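Washing Cotton Blankets and Quilts: Frequently Asked Questions
Updated June
By the Garncombe Laundry Care Desk

What size machine do I need?
A full-size cotton blanket needs a drum that it fills no more than two-thirds when dry. If the blanket has to be pushed down to close the door, use a larger machine. The front-loaders at our Orellana Street location take a king-size quilt as a single load. Wash one quilt at a time.

What water temperature should I use?
Follow the care label. Where the label is missing, use cold water for printed cotton and warm water for plain white cotton. Hot water raises the risk of shrinkage and can dull printed dyes after repeated washes.

How much will a cotton blanket shrink?
Untreated cotton usually loses 2 to 5 percent of its length on the first hot wash, and less in width. Preshrunk fabric loses less. Most of the change happens in the dryer. If the finished size matters, take the blanket out while slightly damp and lay it flat.

How do I test a print for colorfastness?
Wet a corner, press it between two white cloths for a minute, and check both cloths. Any color transfer means the item should be washed alone in cold water. Repeat the test with diluted detergent, as some dyes hold in plain water and release in an alkaline solution.
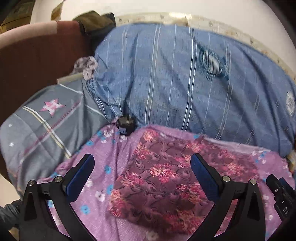
Which detergent do you recommend for prints?
Use a liquid detergent without bleach or optical brighteners. Our stores stock Clenditora Color in bottles of 500 ml, enough for 19 blanket loads at the dose printed on the cap. Powder is acceptable in warm water but may leave residue in folds during a cold cycle.

Can I use fabric softener?
Yes, sparingly. Softener coats the fibers and reduces absorbency. Do not use it on flannel sleepwear or on anything labeled flame resistant. For stiffness caused by detergent buildup, run a second rinse first.

What spin speed is safe?
Medium for woven cotton, low for quilted items with loose batting or hand stitching. If the machine stops with an unbalanced load, open the door, redistribute the blanket around the drum, and restart the spin only.

How should blankets be stored?
Store them fully dry in a cotton bag or on an open shelf. Sealed plastic traps moisture and is suitable only for short periods. Refold along different lines every few months to prevent permanent creases.

Do you accept weighted blankets?
Only at the Zidutham store, and only up to the weight posted on the machine. Glass bead fill is accepted if the inner channels are intact. Blankets with open seams are returned unwashed.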